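Hallthorpe Book Auction

The Hallthorpe Book Auction is a yearly sale of used books, maps and printed keepsakes held in the town of Hallthorpe each August. It is run by the Hallthorpe Local History Society and is often called the oldest sale of its kind in the county, a claim that rests on one undated handbill.

History

The society's own account credits Treasa Hayes with starting the auction after she was left 88 boxes of books by a cousin. No list of the boxes survives, and later writers have doubted the number. Bohumila Vaněk, who went through the society's minutes, found no mention of an auction in its first two seasons — only a book stall.
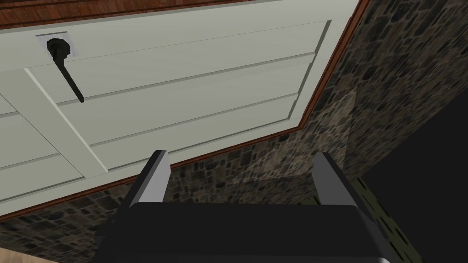 Bidding was by sealed note until the society moved to open bidding. The change is usually said to have doubled income, but the accounts for those years are incomplete.

Notable lots

The best-known lot is the Vigfúsdóttir atlas, sold as a signed first printing. Grażyna Malinowski later argued that the signature was added by a dealer, and that 30 of its 42 plates came from a cheaper edition. The buyer never allowed a second inspection. A school prize book said to have belonged to the poet Oľga Hubáček has been offered twice, with a different inscription quoted each time. 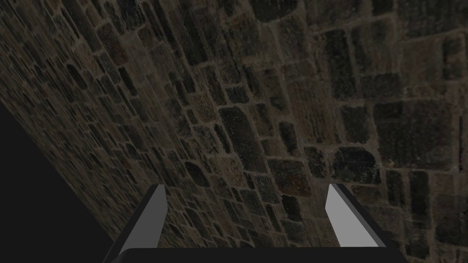 Stone wall with pale mortar joints

Attendance

Published figures vary widely and appear to be guesses.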